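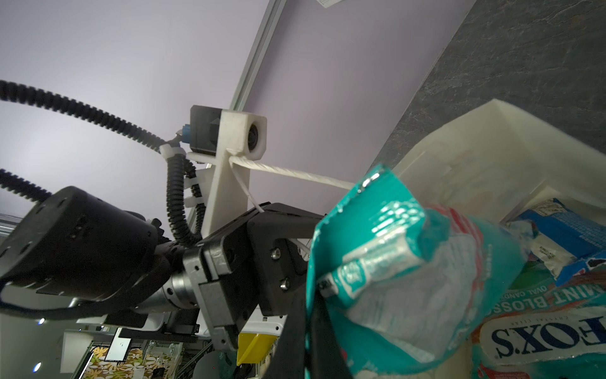 Drivwood Kimon pantry cabinet: a review after one winter

November
By the editor, Carnegie Street Kitchen Notes

I bought the Kimon from the Zondora store for 197 dollars, delivery included. It is a tall and narrow cabinet for dry food, with two doors, four shelves and one drawer at the bottom. Drivwood sells it in white and in a color they call sand. I took the white. In our apartment on Carnegie Street the kitchen was built with only two upper cupboards, and for years we kept the rice and the flour on top of the refrigerator, where it is warm and you need a chair.

I have now lived with the cabinet since last winter, so I can write about the things which do not show in the first week.

Assembly

The parts came in two boxes and all of them were there. The instructions have drawings only, no words, and I found them mostly clear. Step 9 is the exception. The drawing shows the back panel from behind, but all the steps before it show the cabinet from the front, and I put the panel in upside down. The holes for the wall bracket were then near the floor. I had to take out all the small nails and start this part again, and one corner of the panel is still a little damaged from it.

You will want a second person when you raise it. I did it alone in the evening and I do not recommend it. Also buy your own wall anchors before you begin. The ones in the box are for solid walls, and ours are drywall. 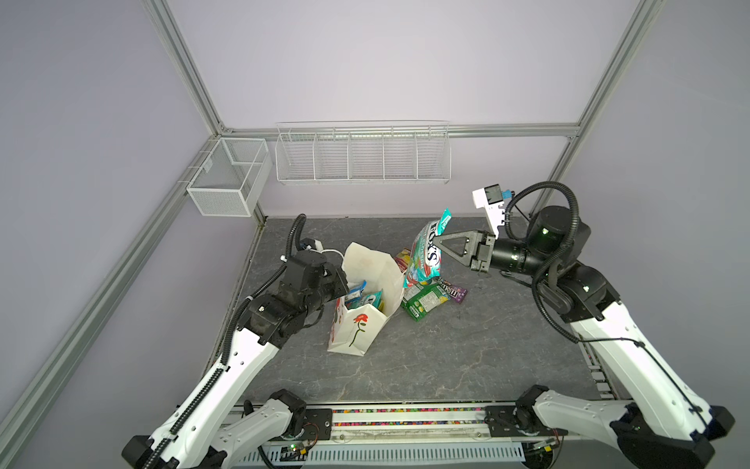 The doors took me longer than the whole body of the cabinet. Each hinge has two screws for adjusting, one moves the door to the side and one moves it in or out, and when you correct one hinge the other one must be corrected again. After one hour they were even. In spring the left door went down a little and I adjusted it again. Since then it has stayed.

Shelves and space

The shelves are 40 centimeters deep. On paper this sounded wonderful to me. In daily use it is too much for small packages, and things go to the back and stay there. I found a packet of lentils in August which I had bought twice more in the meantime. For large jars and for the bread machine the depth is very good, so it depends on what you own. If Drivwood made the same cabinet at a smaller depth, I would choose that one.

Two of the shelves can be moved and two are fixed. I would like to move the second from the top, but it is a fixed one, and my tall pasta jar must lie on its side. The shelf pins are metal and they sit tight. I keep all the flour and sugar on one shelf, it is a heavy load, and the board has not bent so far.
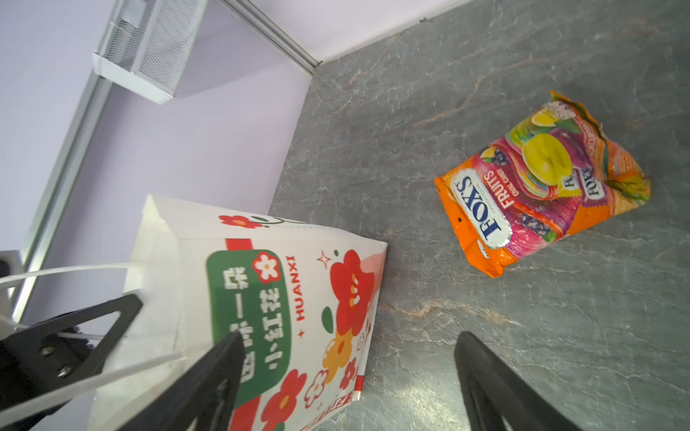

The drawer

For me the drawer is the weak point. It runs on plastic rails and it has no stop, so if you pull with some force it comes out completely and lands on your foot. I also do not like that it has no dividers. Tea, candy, spice packets and baking powder all move to the front every time it is closed, and after a week you have one mixed pile. I put two shoe boxes inside and now it is acceptable – but for this price I had hoped for something better.

I tested it with bags of sugar, 500 grams each. With four bags it ran well. With six it began to rub on the left side and made a noise which my family complained about at breakfast. So I keep light things in it. 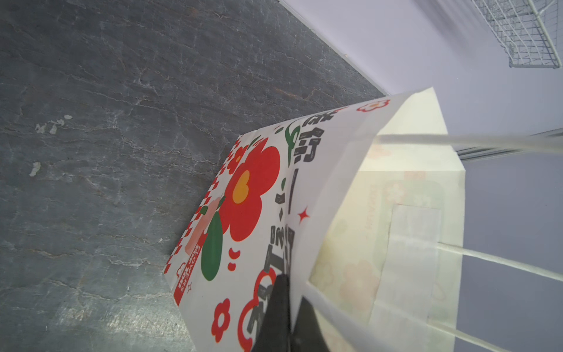 Cleaning is easy. The surface is smooth and a wet cloth is enough, even for oil, if you do not wait too long. The handles collect flour in the small gap behind them and I clean it with an old toothbrush. There was a smell of glue in the first two weeks. I left the doors open at night with the food still outside, and it went away.

Service from Zondora

One hinge cover was broken at delivery. I wrote to the store and they answered the next morning and asked for the number of the part, which is printed in the instructions in very small letters. The new cover arrived nine days later. They did not ask me to send back the broken one.

Would I buy it again?

Yes, I think so, if the price stays under 200 dollars. The body is strong, the doors close quietly and the cabinet fits in a corner where nothing else would fit. If you need a good drawer, look at a different model. If you mostly have jars and big bags, the Kimon will serve you well, and the top of your refrigerator will be free again.

I will add a note here if the door moves once more.

Last updated: November, drawer section made longer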